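Utility room, Whitlock flat — gallery

Pages in this set cover the ground-floor rooms at Whitlock after the October refit. Notes by Raquel Tavares, with measurements supplied by Bianka Sárközi. All sizes are in millimetres.

Laundry is sorted at floor level. The basket is perforated plastic with a woven-style band round the rim and a handle at each end. Reds are kept apart from the rest until they have been through two washes.

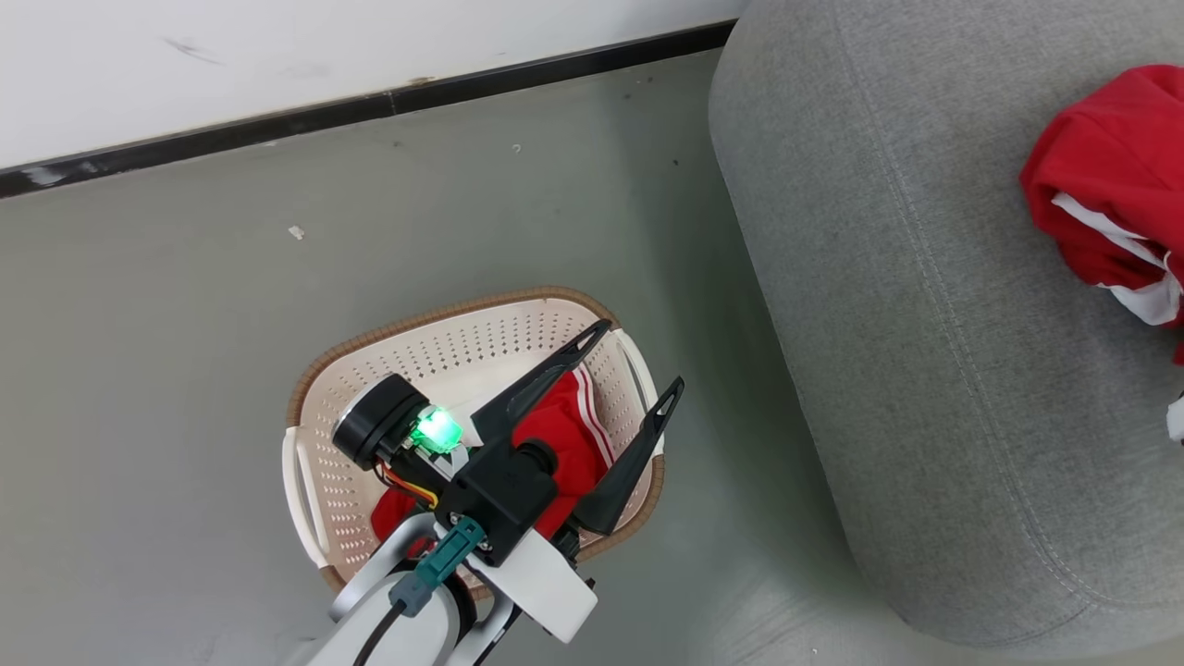
Basket height was set at 280 so that it clears the lowest shelf in the Pevham cupboard. Anything taller has to be stored on its side. The grey floor is mopped with plain water; detergent leaves a film that shows under the ceiling light.

Walls are a pale grey-green throughout, in a washable matt. The dark skirting was fitted before the final coat and masked off, which saved a day. Scuffs low down are left until spring and touched in together — patching one at a time gives a visible edge.
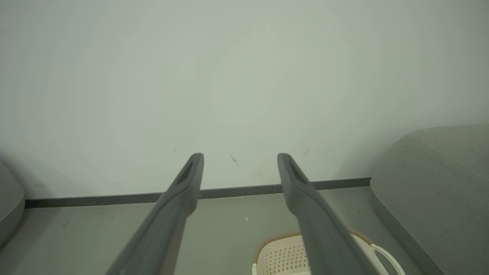
Paint reference is Avville 246, one tin held back for repairs. Glenys Dobson has the tin and the small roller. Soft furniture stands 64 clear of the wall on the long side so the skirting can be dusted.

Next set: hallway and coat store.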